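# Arm stops with grip held during two-arm garment task - correct recovery procedure?

Posted in: Faults and Safety

**Pilar Echeverría**

I am responsible for a two-arm manipulation cell at our site in Villalba. The cell is used for household tasks, at present stain treatment on cotton shirts. One hand takes up a bottle and the other holds or straightens the fabric. Both arms run under the Galtent controller, with the wrist units supplied by Trenasport.

On Thu 11 July the left arm entered a protective stop while it was carrying a bottle. The controller logged code 731 and the hand kept its grip. The right arm did not stop. It continued to the end of its programmed motion, closed on the shirt and pulled it toward the front edge of the table. The operator pressed the emergency stop at that point. There was no injury, and the bottle remained in the hand until it was removed.

The work area is arranged the same way for each run: shirt flat on the table over a cloth, sleeves spread, small items kept toward the back. 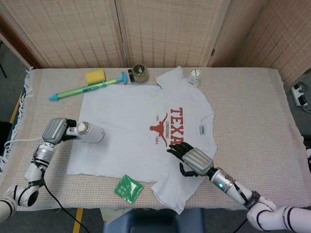 Our written procedure states that after any stop the operator shall clear the fault, open the hand and return both arms to the rest position. I have two concerns with this. First, opening the hand while it holds a bottle will drop the bottle, and the cap cannot always be relied upon. Second, I had understood that a stop on one arm would bring the other to a halt, and this plainly did not occur.

The cell had completed 2353 cycles before this event without a similar report. I would be grateful for advice on the following points:

- Is it normal for one arm to continue when the other has stopped?
- Should the hand be released before or after the arm is moved clear of the table?
- May the operator reach in and take the bottle while the arm is in protective stop?

The unit is on firmware 2886, if this is of use.

---

**Grostgate_user**

We had the same code and it was the cable. Reseat the connector at the base and reboot. It has not come back since.

---

**Ernő Halász**

I would ask that the previous reply be treated with care. A loose connector may well produce a stop of this kind, but reseating it does nothing about the second arm, and the second arm is the more serious matter.

To the first point. Two arms that share a table do not necessarily share a stop circuit. In many installations each arm has its own protective stop, and only the emergency stop is wired to both. The behavior you report is consistent with such an arrangement. Please ask whoever commissioned the cell for the safety wiring diagram, and confirm whether the protective stop output of each arm is connected to the stop input of the other. A software message between the two controllers is not an acceptable substitute. Until this has been confirmed and tested, I recommend that the cell be taken out of service.

To the second point. The instruction to open the hand first should be withdrawn. Where the hand is holding a container, the order I would suggest is:

1. Press the emergency stop and confirm that both arms are at rest.
2. Record the fault code and the position of each arm before anything is reset.
3. Place a tray beneath the held object.
4. Reset, and bring the affected arm clear of the fabric at reduced speed under manual control, with the other arm still disabled.
5. Lower the object onto the tray and only then open the hand.

If the arm cannot be moved under power, use the manual release described by the supplier of the hand. Do not pull the object out of the fingers.

To the third point, no. A protective stop may leave the drives energized, and on some systems motion resumes as soon as the condition clears. Nobody should reach in on the strength of a protective stop alone. Isolate and lock out the cell first - and establish beforehand whether the hand holds or loses its grip when power is removed, as this differs between models.

I would also examine the cable run on the left arm. On our own cell, an unsecured cable caught during low reaches and gave us 16 nuisance stops before it was found. Secure it with enough slack for the full range of motion, and keep it off the floor where a foot or stool could bear on it.

---

**Pilar Echeverría**

Thank you. The wiring diagram shows separate protective stop circuits, as Mr. Halász suggested. The cell has been locked out and the procedure withdrawn. Our integrator has proposed a cross-connection, to be fitted and tested in September. The cause of code 731 itself has not been established. I shall report the result of the cable inspection in this thread.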